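Clernier Paired Hand Grippers for Demonstration Recording

Equipment > Data gathering > Hand-held > Sold in pairs

Reviewed for the catalog by Nataša Golob

We carry two kinds of gear for recording manipulation examples: the kind that bolts to a bench, and the kind a person walks around with. The Clernier pair is the second kind. You squeeze, the fingers close, the camera on top records what the fingers did. The pitch from the maker is that anyone can pick up a set and produce usable training data in an afternoon. We have had a set since November and would put it less strongly.

What you get

2 hand grippers, left and right
2 wrist-view cameras, already mounted
Spare finger pads
Calibration board
Carry case
Recording software (one seat, extra seats billed separately)

What it does well

Cloth. Most of our customers who buy this want folding, straightening and hanging, and two hands moving freely get through cloth faster than any leader arm we stock. There is no arm to fight, so people move more or less the way they would at home. You can also take it to someone's bedroom or kitchen without a van.

What to be careful about

The brochure talks a lot about hours recorded. Hours are cheap. Kobina Tsikata ran our trial and logged 1224 episodes, of which 194 were thrown out before anybody trained on them. The usual causes were lost tracking, a hand over the lens, or the operator stopping halfway to think. Expect to pay somebody to go through the recordings, and ask how long that takes before you ask how long the recording takes.

Dark fabric deserves its own warning. Black on black gives the software very little to hold on to, and a plain bench behind it makes matters worse. A patterned sheet helped in our trial. We would still like to see the maker's own numbers on this, and we have asked twice.

The other doubt is bigger. A person can reach, twist and lean in ways a given robot can't, and the grippers will happily record all of it. Some of those examples will be no use to your arm. The software has a reach check, but it works from a generic arm model and passed several motions that our bench arm refused.

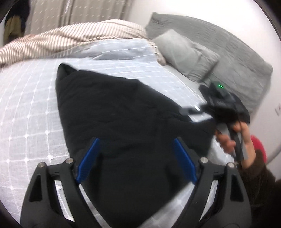 Garment work on a bed, seen from one gripper, with a second gripper in hand at the right.

Who should buy it

Labs with a robot already working and a person free to sort recordings. If you are still choosing an arm, wait. If your task is rigid parts in a fixture, the Salum bench rig is duller and will serve you better.

Ordering

Lead time is 34 days from the Plindidham warehouse. Finger pads wear and are not covered by the warranty. Returns are accepted if the calibration seal on each camera is unbroken.

Trial loans are handled by Biljana Hodžić. Bring your own objects to the loan session, including the ones you expect to fail.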